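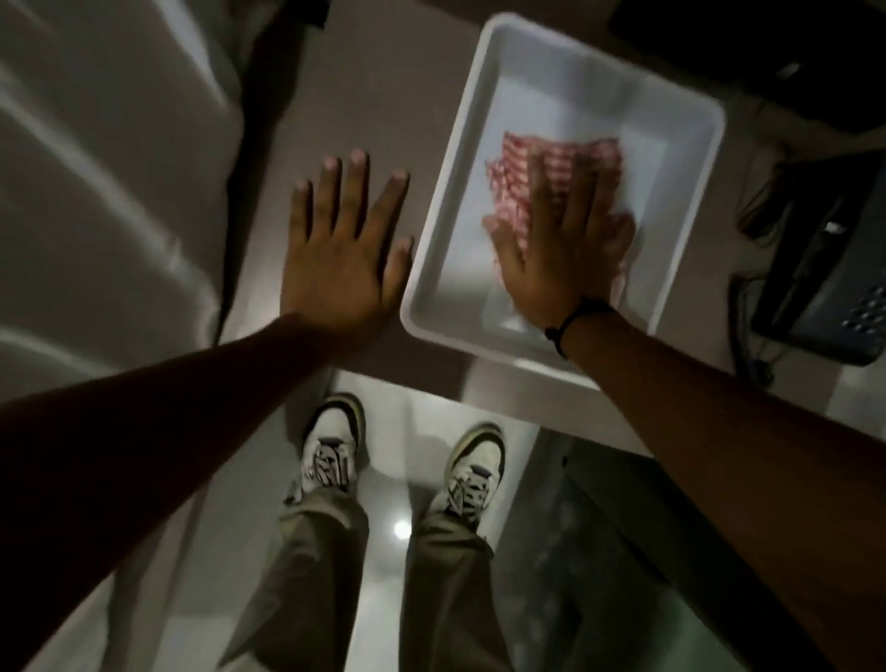 A folded checked cloth in a white plastic tray.

Drying by the numbers: Xolani Mthembu on commercial linen

July 2018

Xolani Mthembu has spent 14 years running the finishing side of the Brellow laundry at Liddale, which handles table linen, aprons and tea towels for restaurants and small hotels along the coast. Most of his working day is concerned with water: how much is in the cloth, how much it costs to get out, and what happens to the fibre if too much of it goes.

"People think of a laundry as a washing business," he says. "Washing is the cheap part. Two thirds of my gas bill is evaporation."

The sequence at Brellow is conventional. Linen is sorted by fibre and colour, washed, spun, then either tumbled or sent damp to the ironer. Cotton napkins and tablecloths take the second route. They go to the ironer carrying a fair amount of water, because a cotton sheet that arrives dry will not press flat at any temperature Mthembu is willing to run.

He regards extraction, the final spin, as the stage most often neglected. A kilogram of water thrown out by the drum costs very little in electricity. The same kilogram driven off as steam costs many times more. When he took over, the washers were set to a two-minute final spin. He lengthened it in steps and weighed a test load after each change.

"You reach a point where another minute gives you nothing except creases," he says. "On our machines that was a bit over six. Somebody else's machines will be different. Weigh the load, write it down, change one thing, weigh it again."

The test load is still kept on a shelf by the scales. It consists of 60 napkins, all cotton, all from the same batch, and it goes through the plant once a month. Mthembu records the weight dry, after the spin and after the ironer. The results are in a ring binder, in pencil, and go back to the October of his first year.

Overdrying is the fault he talks about most. Cotton at rest in an ordinary room holds several per cent of its weight in moisture. If a dryer takes it below that, the cloth feels harsh, and it will draw the water back out of the air over the next few hours. The energy used to remove it has been wasted, and the fibre has been tumbled for longer than it needed.

"Lint is the product leaving the building," he says. "If the filter is full, I have been selling my customer's tablecloths to the bin."

Coloured and patterned goods get their own schedule. Reds are washed cooler and kept apart for the first several cycles, and anything with white in the pattern is checked for dye transfer under a daylight tube before folding. Checks and stripes cause a further difficulty at the ironer, where a piece fed slightly off square comes out visibly skewed. A plain white napkin with the same error would pass.

Brellow bought a moisture-sensing dryer from Laur in its last round of equipment purchases. Mthembu is measured about it. The sensor reads the surface of whatever touches it, so a load of mixed weights will stop when the light pieces are dry and the hems of the heavy ones are still damp. He runs it on single-fibre, single-weight loads and finds it dependable. For mixed work he goes back to the timer.

Folding is done by hand at Liddale. A folding machine was trialled and returned, as the order sizes were too small to keep it fed. The standard napkin fold is in quarters with the hems inside, stacked with the closed edge facing out so that a waiter can lift one without dragging the next.

The plant's largest single order so far was for a wedding season at Prosby: 557 tablecloths, delivered over 2 consecutive weekends. Mthembu recalls it chiefly for the humidity. Finished cloths were picking up moisture in the holding area and had lost their crispness by the time the van was loaded.

"We moved the racks to the other side of the building, away from the wash floor," he says. "There was no cleverness in it. I should have looked at the hygrometer on the first morning."

Asked what a household could take from all this, he is brief. Spin longer. Dry like with like. Take cotton out while it is still slightly cool and damp at the seams, fold it straight away, and leave it on an open shelf overnight before putting it in a drawer. He does not use fabric softener on tea towels, at work or at home, as it leaves a coating that makes them worse at picking up water.

His own tea towels are line dried. The tumble dryer at his house is used for the dog's blankets.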